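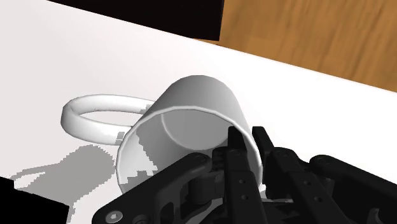 Two finger linkage gripper vs parallel jaw for mugs on their side, sim first then real

Sindunbridge Makers Help > Robots and automation > Grippers

posted by oleo_bench_3

Trying to pick a gripper before I spend money. Doing it in sim first, wrist camera view, mug on its side on a white table, fingers going in through the open end. Plan is to pinch the wall or spread against the inside, whichever holds better, then lift and stand it up.

Candidates:
- the Tetteh two finger, linkage type, narrow fingers with the holes in them
- the Trarnach parallel jaw, wider pads, straight travel

Same arm for both, same controller, same mug model. 300 tries each so far. Tetteh gets it lifted on 282. Trarnach I don't have a fair number for because the pads bump the rim on the way in and I keep changing the approach angle, which sort of ruins the comparison.

What's bugging me:

1. Is 282 out of 300 worth anything when it's all sim? Friction is whatever the default was. I haven't touched it.

2. The shadows in my wrist camera are blocky, stair steps along the edges, and inside the mug too. I'm planning to use that camera to find the rim. Will it matter when I go to a real camera or am I fussing over nothing?

3. Linkage fingers swing in an arc as they close, right? So the tips move forward or back a bit as well as sideways. Do I have to correct for that or does everyone just live with it?

Budget is 400 for the gripper, could strech a little. Need to order by Friday to get the shop discount so quick answers are welcome even if rough.

Edit: mug is a plain white cylinder with a loop handle, handle pointing away from the gripper when I start. Haven't tried it with the handle turned toward the fingers.

gearslop

Get the Tetteh. Narrow fingers win for anything you have to reach into. I had wide pads on mine and they were useless for cups, took them off after a week.

wristcam_wanderer

Going in order, typing fast.

Your 282. It tells you the approach path is OK and the fingers fit. It does not tell you much about holding. Glazed mugs are slippery and default friction in most sims is generous. Drop the friction by half, run it again, then drop it again. If it falls off a cliff you know where you stand. Also randomize the mug pose a bit, including the handle. If every try starts with the handle on the far side you have mostly measured one grasp 300 times. Turn it and I bet a chunk of your misses show up there, the mug wants to roll until the handle touches the table.

Also write down what the misses were. Slipped on lift, hit the rim, or closed on nothing. Three different fixes.

Blocky shadows. Usually shadow map resolution. Look for a shadow size or quality setting on the light and turn it up, costs a bit of speed. Does it matter, depends how you find the rim. If you're doing plain edge detection then yes, those jagged steps inside the mug are edges too and they will pull your fit around. White mug on a white table is also about the hardest version of this, the only contrast you get is shading. Try a gray or colored table in sim AND on the bench. If you're training a network on the images, mix in different light directions and soft shadows and don't lose sleep.

One more on the camera. With fingers inside the mug they cover part of the rim. Find the rim from further back, lock the pose, then go in blind for the last bit. Don't try to update from the close view, I wasted a lot of December on that.

Arc. Depends on the linkage. Some are a true parallelogram so the fingers stay parallel but the tips still shift along the approach direction as they close. Measure it: open all the way, note tip depth, close all the way, note it again. Put that in as an offset against opening width, a small lookup table is plenty. For a pinch on the wall you can probably ignore it. For spreading inside the mug, watch out, if the tips travel toward the base and you started too deep you'll push the mug across the table. Back off a little before you open.

And for the Trarnach, pick ONE approach angle per gripper, tune it on a seperate set of tries, then freeze it and count. Otherwise you're right, the numbers mean nothing.

Between the two, for this mug, I'd lean Tetteh too. If you also want to pick up boxes and flat stuff the straight travel is nicer to program and I'd think harder.

oleo_bench_3

Thanks both. Halved the friction last night and the Tetteh got noticeably worse, mostly slipping on lift. Going to try rubber on the tips. Shadow setting was on low, fixed. Handle poses running now, will post the numbers for both grippers when they finish.

gearslop

Cut up bike inner tube works for the tips. Superglue it, rough up the finger first.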